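Year-End Reading Room Inspection, with comments
Filed under: Books, Housekeeping

I run this check every December, before the new reading list gets its hopes up. Pass, Fail or Needs Attention. The inspector and the inspected are the same person, so expect leniency.

1. Total on the tracker matches total on the shelf
NEEDS ATTENTION. Tracker says 199, shelf and library receipts say 193. I suspect audiobooks I slept through. Going with the lower number and feeling noble about it.

2. To-be-read pile stable and below eye level
FAIL. Stable, yes. I am not tall, and the pile has noticed. The two fattest Warkov hardbacks have gone to the bottom, where they should have been all along.

3. Exits clear
PASS. I can get from the armchair to the kettle in the dark without stepping on a trilogy. 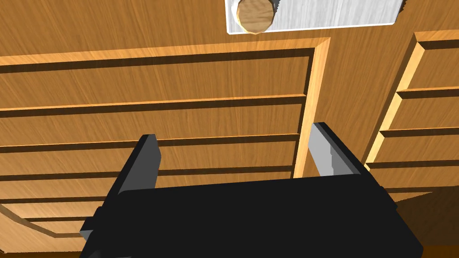 Wooden drawer fronts.

4. Reading lamp, cord and plug
PASS. Cord no longer runs under the rug. Bulb replaced in October, after I blamed my eyes for a month.

5. Library books returned
NEEDS ATTENTION. 3 overdue at Grenditz branch. One is a guide to getting organized. They close at 6 on Thursday and I will be there at 5:55, as is traditional.

6. Series left unfinished
FAIL. Still stuck on the second Jasby mystery. I know who did it. I knew in chapter one – so did the dog, and he was dead by then.

7. Abandoned books disposed of without guilt
PASS, mostly. Song's 'The Salt Ledger' went to the charity shop at last. I read around 2 chapters and kept it for years out of politeness.
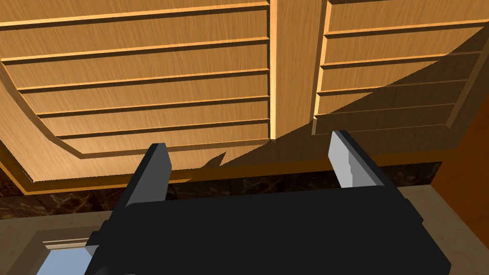

Wooden ceiling, from below.

8. Snacks kept away from borrowed copies
PASS on the day of inspection. Earlier dates not examined.

9. Reviews written up
FAIL. My notes for the spring say "good" and "the one with the boat." There were several with boats.

Re-inspection due when the pile reaches my chin. Carry items 2, 6 and 9 over to next year's sheet, same as last year.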